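New settings for the arm at Plevgate

I spent most of April with my head in a settings file, and I'm pleased to say the table arm is behaving itself again! For anyone who missed the last update, we run the whole Plevgate cell in simulation before a single line of it goes anywhere near the real one in Fidivcombe, and since the winter the simulated arm had been coming down slightly crooked over anything small. Bowls were fine. Small bottles were hopeless, and the shaker got knocked flat so often that Morag Rutherford started keeping a tally on the whiteboard (she stopped at 212, when she ran out of room).

It took me far too long to find the cause. The wrist offset had been copied over from our older Lodamel setup, where the gripper sits on a longer flange, so the arm thought its fingers ended somewhere they didn't. I'd been blaming the friction values on the bottle and had changed those 29 times – sorry to everyone whose runs I spoiled along the way. 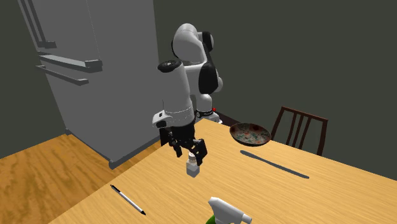 Sizwe Tshabalala measured the real flange again for me one evening after seven, with Jarmo Saarinen on the phone reading out the old figures, and we put the new offset in that same night. Then we zeroed the joints, set the opening of the fingers a touch wider and slowed the last bit of the way down. I left it going overnight: 403 attempts at the shaker, and 400 of them ended with the bottle lifted and still upright. The other three all came from the same starting pose, with the elbow swung right round, and Leonie Reinholz is having a look at that now.

If you keep your own copy of the cell, please pull the new arm file before you start anything else, and clear out your saved poses while you're at it. The old ones will load without complaint but they'll put the wrist in the wrong place, and you'll be back to chasing bottles across the table like I was. The Daneshvar arm has its own file and hasn't been touched.

Next up is the table knife, which is a right pain because it lies so flat. Divina Mercado has an idea about coming in at the handle with the fingers tilted, and I've promised her the cell for all of next week – so if you need a slot, have a word with her first.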